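The Round Table

Rhun Trevor owed me 150 dollars and a lunch, and he'd picked the one place at Gilchrist where he knew I wouldn't make a fuss about either. 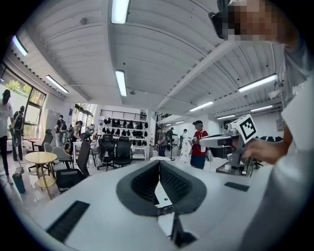

So I got there early, at 7, and grabbed the chair by the windows. I love that spot! You get the trees, you get the morning light, and you can put your coffee on the lower shelf of the table where nobody's elbow will find it (ask me how I learned that one).

Rhun came in with his bag still on his back and dropped a Jastton envelope in front of me.

"Two thousand," he said.

"You owe me 150."

"I know. The rest is for the table."

Well, I laughed, and he didn't. He put his hand flat on the wood, very gently, the way you'd pat an old dog. His grandmother had played cards on one just like it, he said, back when she worked for Wuster, and she'd always slid her winnings onto the shelf underneath so my grandmother wouldn't see.

"Your grandmother knew mine?"

"She cheated yours," said Rhun. "All one April, two nights a week."

I pushed the envelope back at him, then changed my mind and took out the 150. Then I reached down for my coffee, and my fingers brushed something tucked up under the tabletop, stiff and thin, about the size of a playing card.

"Don't," said Rhun, but I already had it.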